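4.2 Setting a drying programme

Your Kumow heated airer has 2 shelves and a timer on the right-hand leg. Open it fully before you plug it in.

1. Press the power button. The display shows the last programme used.
2. Turn the dial to Thick for jumpers, hoodies and fleece, or Thin for shirts.
3. Hang each item in a single layer - doubled fabric dries slowly.
4. Press Start. The fan comes on after 20 seconds. 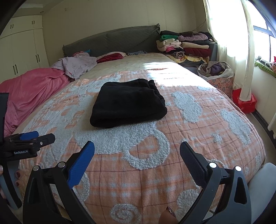
5. When the programme ends, leave the airer switched on until the fan stops, then unplug it.

Note: Thick programmes can be paused up to 2 times. After that the timer resets.

Caution: Do not drape blankets over the top of the airer. The vents must stay clear.

If the display shows 911, the filter is blocked. Unplug the airer, slide out the filter and rinse it under the tap. Let it dry before refitting - see section 6.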